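Why Does a Hinge Squeak?

August
By the Zirkeo children's pages

You open the door of your room very slowly at night, because you want a glass of water and everybody is sleeping. And then the door says: eeeeeek! Why does it do that? And why does it squeak more when you go slowly?

To understand this, we must first look at the hinge. A hinge is a small thing that holds two parts together and lets one of them turn. Go and find the hinges on your door. You will probably see two or three of them, one above the other. Each hinge has two flat plates. One plate is fixed to the door and the other plate is fixed to the wall side. In the middle there is a round stick of metal, and it is called the pin. The plates have little tubes at their edge, and the pin goes through all the tubes, like a string goes through beads.

When you push the door, the tubes turn around the pin. The pin touches the inside of the tubes, and metal slides on metal. If you look at metal with your eyes, it seems smooth. With a strong microscope you would see hills and valleys on it, like a very small mountain country. The hills of the pin catch on the hills of the tube. They hold for a moment, then they slip, then they hold again. Scientists call this "stick and slip."

Stick, slip, stick, slip — it can happen hundreds of times in one second. Each slip gives the metal a small shake. The shake goes into the door, and the door is big and flat, so it works like the front of a guitar. It makes the air shake too, and the shaking air comes to your ear. That is the squeak.

You can feel the same thing with your finger. Wash your hands, keep one finger wet, and rub it slowly along a clean plate. Do you hear it? Now rub fast. Often the sound goes away, because the finger has no time to stick. With a door it is similar. A fast door can be quiet and a slow door can cry like a cat.

People have used hinges for a very long time. Before they had metal hinges, some doors turned on a stone. The door had a round foot at the bottom, and the foot stood in a hole in the stone. In the old mill at Birnau there is still a gate of this kind. The millers put fat into the hole when the gate became too loud. One page of the mill's old book says that the gate was opened 1,092 times in a year, so it needed plenty of fat!

Today we use oil or grease. Oil goes between the hills and fills the valleys, and then the metal parts can slide without catching. One or two drops are enough. If you put too much, it runs down the door and dust sticks to it.

Some hinges have a different job. A door hinge should turn easily, but the hinge of a laptop must be a little stiff. If it were as free as a door, the lid would fall on your fingers while you type. For this reason the parts inside are pressed together on purpose.
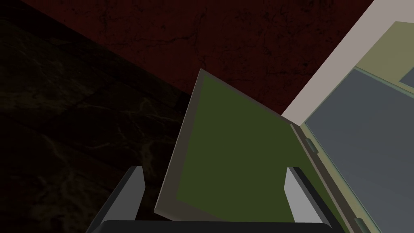

The same stiff kind of hinge is used in some desk lamps and car mirrors. You move the thing, you take your hand away, and it stays. Rubbing is sometimes a trouble and sometimes a help.

Your body has hinges too. Your elbow and your knee bend mostly in one direction, like a door. Between the bones there is a slippery liquid, and your body makes it by itself, so you never need the oil can.

Try it at home

Walk through your home and look for hinges. Look at cupboards, boxes, glasses and the piano if you have one. When our class in Fludden did this, we found 167 in the school. Open and close each one, first fast and then slowly, and listen. If you find one that squeaks, ask a grown-up to put a drop of oil on the pin. Then move the door 7 times, so that the oil can travel inside, and listen again.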